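Print | E-mail

Do Sermon Surveys Measure Anything?
Sibel Yalçınkaya, student project report

Vasconcelos claims that congregations who hear shorter sermons remember more of them. I wanted to test this and came away doubtful. We handed out 243 forms at Isevgate Chapel in June and got 164 back, most of them from people who already liked the preacher. Recall was scored by me and Annapurna Raju, and we disagreed on 20 forms — hardly a firm basis for advice on preaching.

Filed under: Church Life, Preaching
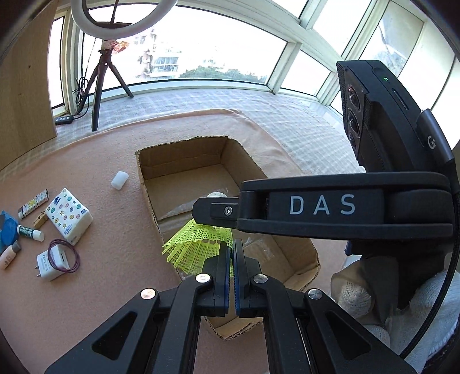

A second scorer from outside the chapel would help, though I suspect the question itself is too vague.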